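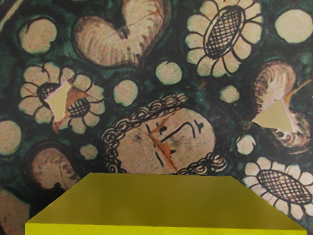 Good evening, and thank you to Belham Players for the invitation. My subject tonight is painted scenery for small stages, and how to make it readable from the last row when there is little money and little time. I will speak for forty minutes and then I will be glad to take your questions. Start with outlines. Look at the big round face: the colour inside it is pale and quiet, and the thick black strokes do most of the work. The eyes are only small dashes. A painter who is used to small pictures would want to add eyelashes and shadows, and from the back of a hall they would all disappear. Please look also at how the yellow block hides the lower part of the face. On a stage this happens every night, with a bench or a bed, so draw the furniture into your plan before you decide where a face goes.

Belham Players > Talks > October > Scenery for Small Stages

(Pause. Ask who in the room has painted a cloth before. Ask who has painted one twice.)

I learned this work late. My first cloth was for a play called Ako, in the school hall at Handov. I painted a forest on it, leaf by leaf, and I was very proud. At the dress rehearsal I sat down in the last row and saw a brown wall. Mudassar Mohmand was our director at that time. He sat beside me for a while and then he asked, very politely, if the play was now set indoors.

We had one evening to repair it. We mixed one light green and one dark green, took the widest brushes and painted big shapes over my leaves. It was not beautiful from close. From the seats it was a forest.

So, the first rule I give to everybody: walk to the back. Do it before you are tired, because when you are tired you will say it is good enough. Half close your eyes. What is still there is your scenery.

Now colour. (Next slide.) A dark background is a friend for pale shapes, but it eats the light. Ask the person who does your lamps before you buy the paint, and paint a test piece on the same cloth. Shop light is different from stage light. I once bought a lovely violet at Karabulut, the paint shop near our station, and under the warm lamps it became the colour of old tea. They were kind and took back the tins I had not opened.

Small things on a table are a separate problem. The audience must find them quickly, and a small thing must be brighter than you would choose at home. Patterns are pleasant for the actors, but few people in the seats will read them.

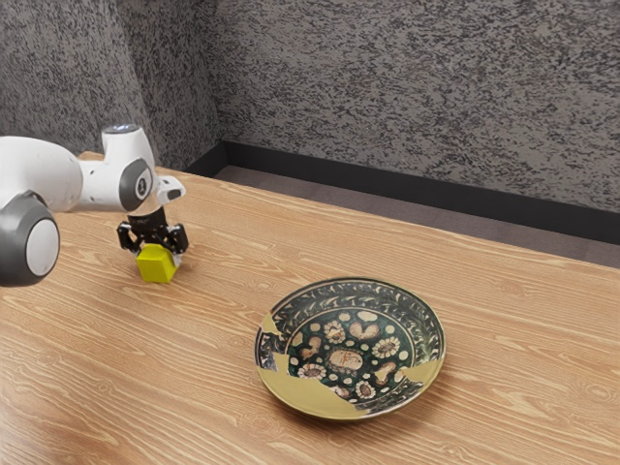 Small yellow cube and round decorated plate on a light brown table.

(Do not stay long here. The budget part always takes more time than I plan.)

Money. Last year our whole production cost 3692, and scenery was a modest part of it. The cloth itself was the most expensive thing. If you can wash an old cloth and prime it again, do so. We have one which has been a harbour, a kitchen and the outside of a church, and it is now quite stiff, so we no longer fold it. We roll it on a cardboard tube, with the painted side out.

Mbali Khumalo taught me about the tube. She paints for the opera in her city and she was surprised that we folded anything at all. A fold makes a crack in the paint, and the side lamps find every crack.

Time. For a cloth of 7 metres I allow four evenings. The first is for priming and the second for drawing with charcoal tied to a long stick. On the third we put in all the large colours,

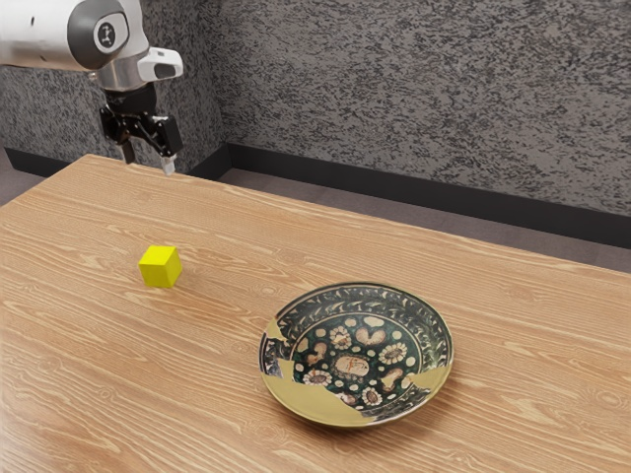
and on the fourth we do the lines and go home early if we can. Do not begin a new idea on the fourth evening. I have done this - a moon - and it was a mistake, the moon looked like a plate and one child said so quite loudly in the first act.

If people come to help, give each of them one colour and one brush. They are happier, and the water stays clean for longer. Write the name of the colour on the tin and also on the lid, as the lids will travel.

(If there is time: the story of the painted door and the actor who tried to open it. If it is already past half past eight, go directly to questions.)

For questions, have ready: which primer we use, how to fireproof a cloth, where to hang it to dry. For the fireproofing I should say clearly that I am not an expert and that they must ask their own hall for its rules. The sample pieces can go round from hand to hand, but I need them back before I take my train.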